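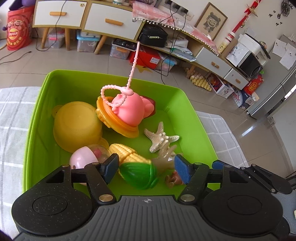 How many toys should go into one bin?
As many as a child can take out and put back without help. For most small toys this means one layer, or at most two, so that the bottom things are still reached by a small hand.

Course handout, session 3: Small toys at home
Evening course "Order in the Family Room", taught by Kai-wen Sin

Please read this before Sunday and bring your own notes from the last session. I have written it in simple words because several of us work in a second language, and I am one of them.

1. What we mean by mixed small toys

In session 2 we spoke about sets: blocks, train tracks, puzzles. A set is easy, as it has its own box and its own name. Mixed small toys are the rest. It is the plastic corn that came from a play kitchen, the toy pig, the bowl, the starfish, the round capsule with something inside. They have no common family, and for this reason they often travel through the whole house.

Many parents try to sort them by kind (food with food, animals with animals). I did the same for a long time. With children under five I do not recommend it any more. The child does not remember the kinds, and the parent has to sort again every evening. One open bin for all mixed small toys is enough.

2. Choosing the container

You do not need to buy anything. A biscuit tin or a plastic tub does the work very well if it has these qualities: straight sides, a wide opening, and a bright colour which the child can recognise from the other side of the room. Take the lid away and keep it elsewhere. A lid on a daily bin is one more step, and a child will usually skip this step.
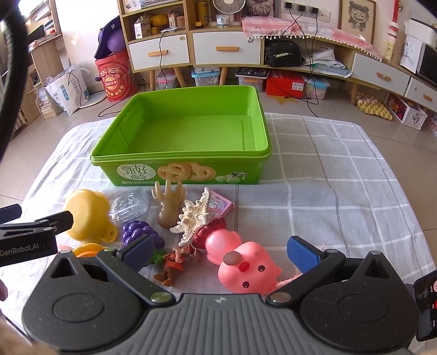 Check also the edge with your finger. Metal tins can have a sharp place where the rim is folded. If you feel it, choose another container.

3. Emptying before filling

Once in a month, take everything out. Put a cloth under first, on the bed or on the table, so nothing rolls to the floor. A cloth with squares is practical, small parts are quickly noticed on it. Then look at each thing and decide:

Stays: the child has played with it in the last weeks.
Rests: it is still good but forgotten. Put it in a closed box under the shelf until December, or until a rainy week.
Leaves: broken, or it has small loose parts.
Rubbish: clear packaging, torn cards, empty packets. These hide between the toys more than we think.

Things with beads on a string need a separate decision. If there is a child under 3 in the home, keep them high and not in the bin.

Time needed: 15 minutes for one bin. If it takes longer, the bin is too big.

4. Putting back

Large and hollow things go first, against the back wall. A bowl or a toy cake makes a kind of support there. Standing figures go beside them. Flat and long things come to the front, where they can be seen.
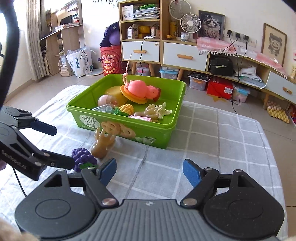 Let the child put in the last few pieces. It is not important if they are in the wrong place. What we want is that the hand learns the movement, and the order will come later.

Soft things with leaves or thin branches are better on top, because they bend when something heavy lies on them.

5. For next time

Choose one container at home and do steps 3 and 4 with it. Write down which things went to "rests" and where you have put the box. We will compare in pairs, and after that we start with the topic of shelves and drawers.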